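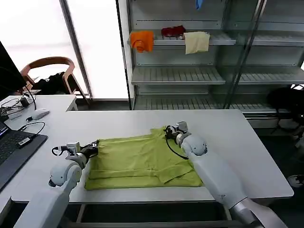 My first twenty tries ended in a wad of fabric, went one comment on the last version of this guide, and then I moved both arm bases two inches back from the table edge and it started folding like it meant it. Could that go near the top?

It can, and it has! Base placement is now step 1. Thank you to everybody in the Tallemura workshop group who sent notes.

Section 4. Setting up for the first shirt

Applies to the Pellis two-arm build, guide revision of July 4, 2022. You should have both arms assembled, the joints zeroed (Section 3), and the grippers opening and closing on command. If one gripper still sticks, go back and fix that first. You'll be so much happier.

4.1 The table

1. Clamp both arm bases along the same long side of the table, two inches back from the edge. Use two clamps per base.

2. Clear the folding area. Tools, mugs, and loose screws all need to go. The laptop can stay on the table if it sits off to one side, beyond the reach of the arm nearest to it.

3. Power up and jog each arm slowly to its far left and far right. Watch the elbow as well as the gripper. The elbow swings wide on this build, and it is usually the part that bumps something.

4. Push down on the table near each base. If the top rocks, shim the legs and repeat step 3.

Note: A plain, light tabletop works beautifully with a bright shirt. The lime-green one on our white table is still our favorite for testing, and the edge finder picks it up quickly. White on white is possible, but save it for later.

CAUTION: Keep hands and faces out of the reach of both arms whenever motor power is on. The Halley controller holds its last position when a program ends, so an arm that looks parked can still move. Press the stop button before you reach in to straighten a sleeve.

4.2 Cables

5. Leave a loop of slack at each gripper. To test it, turn the wrist all the way in both directions by hand with the power off. The cable should never pull tight.

6. Tie the cable to the forearm with the soft ties from the Oyelaran hardware bag. Snug is fine. If the jacket of the cable dents, the tie is too tight.

7. Lower each gripper to the tabletop and see where the cable goes. It may rest on the fabric during a fold and that's OK, but it must not get between the fingers.

8. Route everything else off the back or the side of the table.

Note: A loop that is too big will drag a collar out of place. Start generous, then take up a little at a time.

4.3 Gripper cameras

9. Check that each camera module is seated on top of its gripper and that the mounting screws are snug.

10. Open the preview for the left camera. With the gripper open, you should see both fingertips and a good patch of table past them. Tilt the module until you do, then repeat on the right.

11. Set exposure to manual in both previews and bring the value to 200 as a starting point. If you have a bright window near the table, lower it until the weave of the fabric shows up again. Our corner needed 188 on the window side and stayed at 200 on the other.

12. Save the settings. They don't save themselves in this revision (sorry, it's on the list).

4.4 Your first fold

The fun part! Use a cotton T-shirt with short sleeves for this one, fairly thick, nothing slippery.

13. Lay the shirt face down with the collar pointing away from the arms. Smooth it with your palms, then step back and release the stop.

14. Load the routine called first-fold and set the speed to 20 percent. Please leave it there for the first day, even if it feels painfully slow.

15. Run the sleeves only. The arms fold each sleeve toward the middle and stop.

16. Look at the result. You're after a rough rectangle, and creases at this stage are completely normal. A sleeve that pokes out a bit at the side is normal too.

17. Run the body fold. One gripper pinches an edge to hold the shirt in place while the other picks up a corner and carries it across.

18. If either gripper comes up empty, stop the routine, lower the pinch height by one click for that arm only, and begin again from step 13.

Note: Don't tug a half-folded shirt straight and carry on. The routine remembers where it left the edges and will grab at nothing.

CAUTION: If both grippers are holding fabric and you hear a motor whine, press stop right away. The arms are pulling against each other. Open the grippers from the menu before moving either arm by hand.

4.5 Once it works

Try other colors next, then other weights. Dark red gave us good edges on the first go, cream took some fiddling with the exposure. Keep a log of fabric, pinch height, and camera value, because you will forget which one you changed! The blank log sheet we made last November still fits this revision.

Long sleeves are covered in Section 5. Towels are in Section 6, and they are wonderfully easy after shirts.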